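Dranudstead: notes on the geography

25 June 2022

Dranudstead is an inland district on the west bank of the Tristier, a river that rises in the Wendonik hills and runs south for most of its length. The district covers 810 square kilometers. Its only bridge crossing is at Lozano, the largest town, with a population of 2320.

The high ground is all in the north. Soils there are thin and drain fast, so the land is mostly sheep pasture. The southern part is flat clay, and it floods in March when the Tristier is high. Five of the six parishes touch the river. The sixth, in the hills, has its own road out and no bus.

I have used the western watershed as the boundary. Older maps put it one valley farther over, which would make the area figure too small.

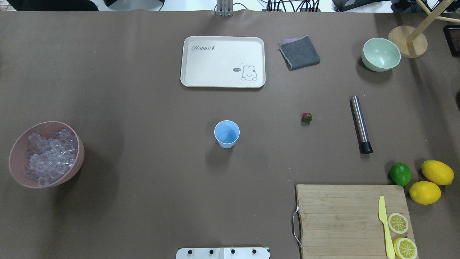
A reader wrote in to say that the older maps are right, and that the valley was moved to Dranudstead only for tax collection. I have not found the order that did this. The area figure stays as it is until I do.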